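**Carmont, Tuesday, April 28, 2020** — Imiler, a small company that makes software for robot arms, has finished the first part of its collection of laundry handling examples. The collection is called Cundus. It has 3,114 recorded examples in which a robot arm works with clothes and other soft things, and it will be used to train the company's learning system, Bitar.

The work started in February. Each example is a short recording of one attempt, taken with small cameras that sit close to the gripper, together with the positions of the arm during the same seconds.

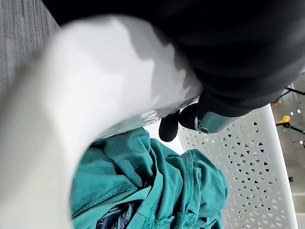
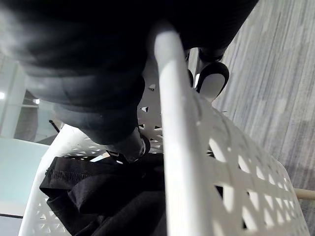
*Views from the small cameras on the arm during collection for Cundus. Cloth and white perforated plastic can be seen in both. Pictures: Imiler.*

Clothes are difficult for a machine to learn. A cup has the same shape every time it is put down, but a shirt does not. It can be folded, turned inside out or lie under another shirt, and the arm must still find a place where it can take hold. For this reason the team decided to record many ordinary attempts and to let the system learn from them, and did not write separate rules for each kind of garment.

"We wanted the clothes to lie as they lie at home," said Elli Hyvönen, who leads the data collection at Imiler. "In our first week we arranged everything too nicely. The system learned well from these examples, and then it failed when my colleague brought a bag of his own washing. We threw away those recordings and began again."

In each attempt, a person guides the arm from beginning to end. Five operators took part, and they changed places every 40 minutes. Sinan Karaca, who trained the operators, explained that the change was useful for the data also. "Every person has a different way to pick up a sock. One goes straight down, another comes from the side and pushes a little first. If you have only one operator, the system learns the habits of this operator," he said.

Attempts that did not succeed are also kept. They are marked by hand, with a short note on where the problem began — for example, when the gripper closed on two layers of cloth at the same time, or when a sleeve stayed caught on a rim. The notes were written by Beril Yazıcı and Nevzat Özkan, who looked through every recording before it was accepted. Recordings with missing arm positions were removed, and they are not included in the total.

The close position of the cameras brings its own questions. A piece of cloth or a part of the arm is often very near to the lens, and it can hide much of what is behind it. Imiler has kept such moments in the collection. According to the company, Bitar will meet the same views when it works alone, so it should know them from training.

"People ask me why we do not choose only the clear pictures," said Evelien Van Loon, head of research. "But the arm cannot choose. It has to continue with what it sees, also when it sees mostly a bed sheet."

The second part of the collection will begin when the operators can work together in the room again. It will add towels, bed linen and children's clothes, and also tasks where the arm must use the edge of a container to spread a garment before lifting it. Before that, the team will test Bitar on garments that were not used in the first part.

Imiler will share 500 of the examples with universities and other research groups at no cost. The set will include both successful and unsuccessful attempts, with the written notes in English. Groups that wish to receive it can write to the company with a short description of their project.

**About Imiler**

Imiler develops learning software for robot arms that handle soft objects. The company has its office and its collection room in Carmont.

**Press contact**

Evelien Van Loon, Head of Research, Imiler, Carmont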